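Forum > Home Automation & Robots > Shows, Demos and Open Days

Thread: Clunudari open day — jacket folding demo, anyone else go?

gripnotes
Just got back from the Clunudari open day, typing this on the train so excuse the mess. Got there in January slush, left with wet socks and a tote bag. Worth it I think.

Downstairs was mostly talks. Troels Hjaltested did the opening one, too long, good slides. Upstairs was the part I came for — cloth handling. Hand-held grippers, two of them, you do the job yourself and the recording goes toward training. Shirts are boring now, everybody does shirts. The jacket was the hard one. Black on black, hood, zippers, pockets all over.

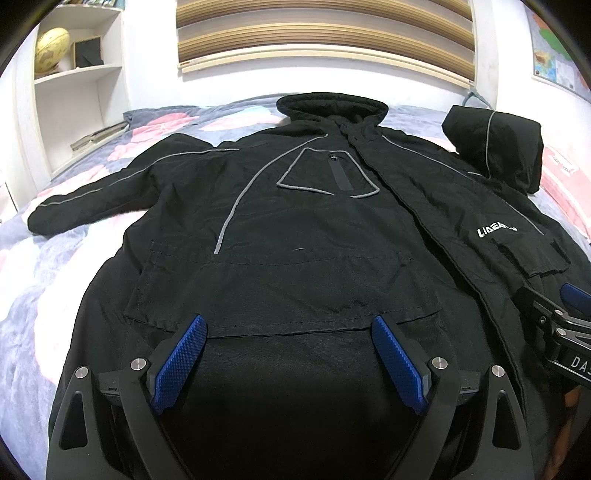
Jacket laid out on the bed, grippers in close. Clunudari open day.

Got two turns at it. First fold was a disaster, second one ok-ish. Wrists hurt. You really notice how much your fingertips do when you dont have them.

Anyone else there? Wondering if the afternoon group got the same stuff.

pearce_fan55
Was there in the afternoon. Same jacket. Didn't get a turn, line was too long and they stopped at 4.

Gonna be the grump here. Flat jacket on a bed is the easy version. Show me it coming out of a dryer in a ball. Pearce did that at their open day and yeah it failed a lot but at least it was the real problem.

gripnotes
Pearce demo was 38 minutes for one hoodie lol. I was there

pearce_fan55
And it got folded. Eventually

hemline
Sewing person, not a robot person, so go easy. That reflective piping is going to matter more than you think. Piped seams are stiffer than the cloth next to them and they want to bend where THEY want. If you fold across a piped line you get a lump. Fold along it, much nicer. Did the staff say anything about that?

gripnotes
Sort of? Suha Karaki was running the upstairs room and she told us to go for the big pocket first, pull up from the hem. Nothing on piping. She did say thick seams are where most people lose their grip.

hemline
Makes sense. The pocket is a double layer, so you pinch one and leave the other behind.

gripnotes
YES that was my first try exactly

tallow_m
What are the pads made of? Blue ones. I've been printing my own and they slip on anything nylon.

gripnotes
Didn't ask, sorry. They've got a fine diamond pattern on them, like a knurled knob. Second photo is a bit better for that.
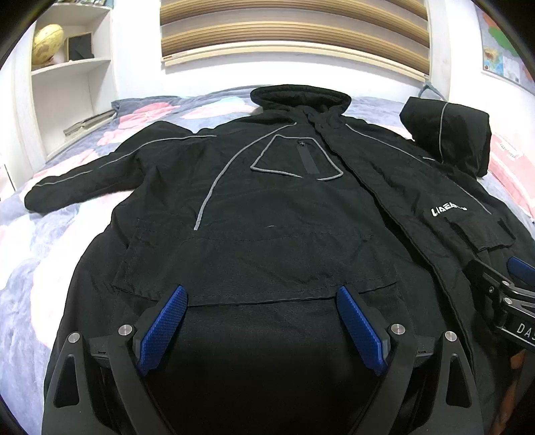
Blue finger pads over the lower front of the jacket.

tallow_m
Thanks, that helps. Mine are just straight ridges. Going to try diamonds this weekend. Anybody know what Forora charges for theirs?

pearce_fan55
699 for the pair last I looked, and thats without the mount. Hidance is cheaper but you wait forever.

tallow_m
ouch. Printing it is

oslo_ish
Disagree with pearce_fan on the "easy version" thing. You need the flat case first. Black fabric is rough on cameras, you can barely tell the pocket from the body except for the stitching. Grethe Skov said the same in the Q&A, dark clothes are their worst category by a lot. If it can't find an edge on a flat jacket it has no chance with a ball.

pearce_fan55
Fair on the black fabric. Still think they should show the ball. An open day is for showing where you're at.

oslo_ish
Sure, but they had a room full of people waiting for a turn. You want to stand there and watch someone untangle a sleeve?

pearce_fan55
yes

hemline
Also yes, sorry

gripnotes
lol ok. Suha said the talks go up on their site once they're edited, no date. I'll post the link here if I see it. And if anyone took notes in the Q&A please share, I missed the first half standing in the coffee line.

oslo_ish
Got two pages, handwriting is terrible. Will type them up tonight.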